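Monday, June 18, 2018

So the folding line at Marness has been going since May, and I've finally got used to the hum. We put 628 pieces through before lunch on Friday — pyjamas, cot sheets, the lot — and my wrists didn't ache on the drive home!

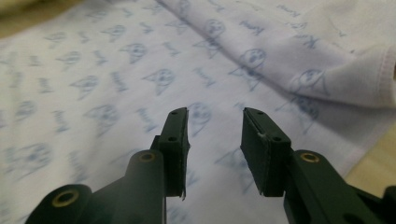 What I do miss is the yakking. Two of us used to share a bench, and now I'm mostly sorting the odd stuff the Prollora gear won't take (anything with a hood, basically). Pay's the same, so far. Ask me again at Christmas.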